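Casual bench assistant, Pundinell workshop – two positions

3 min read
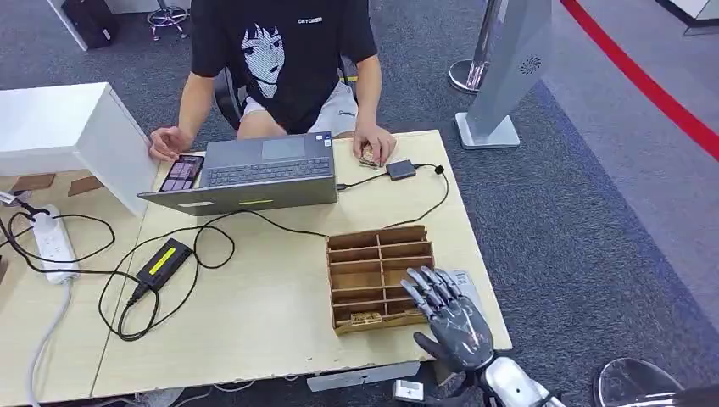

A work table at Pundinell, with laptop, cables and power strip.

Pundinell is looking for two casual bench assistants to help sort, label and store the equipment in our loan collection. The work is indoors, mostly seated, and suits someone who likes keeping small things in order. You do not need a trade or a degree.

We lend laptops, power supplies, hubs and cables to community groups and small businesses. Gear comes back in mixed boxes, often with adapters separated from the devices they belong to. Over December the returns built up, and there are now 3,000 items waiting to be checked in. We would like the backlog cleared before the new lending catalogue opens.

What you will do

- Unpack returned boxes and match each laptop with its adapter.
- Coil and tie cables, and put damaged ones aside for the technician.
- Wipe down laptops, remove old labels and stick on new ones.
- Enter each item in Clonadex, our stock program. Training is given on your first shift.
- Pack finished kits into tubs and shelve them.
- Clear your table at the end of each shift, including power strips and leads.

There is also a tray of small wooden parts from our puzzle and model kits. These need sorting by shape and bagging, and you may be asked to do this on quieter days.

What we are looking for

You will need to be comfortable using a laptop and typing short entries accurately. Good close vision (with or without glasses) and patience with fiddly jobs are important. You should be able to lift a full tub onto a waist-height shelf, or tell us if you need a hand with that – we can arrange the work around it.

Experience in a library, warehouse or repair shop is useful but not required.

Hours and conditions

Shifts are 4 hours, mornings or afternoons, on weekdays. You can choose your shifts a fortnight ahead. Pay is at the casual rate for the position and is made fortnightly. There is no dress code. T-shirts and shorts are fine, but closed shoes must be worn in the storage area. Tea, coffee and a fridge are provided.

You will report to Leobardo Pacheco, who runs the workshop.

How to apply

Send a resume and a short note telling us which shifts suit you to Edmund Nowakowski at the front office. Paper applications can be left at the counter. Please include the name of one referee. Applicants will be asked in for a short paid trial at the bench.

Posted 23/01/2024

Recent listings

Delivery driver, part time – Kinance
Storeroom supervisor – Shahbazi
Weekend counter staff – Pundinell
Catalogue proofreader, short contract – Pundinell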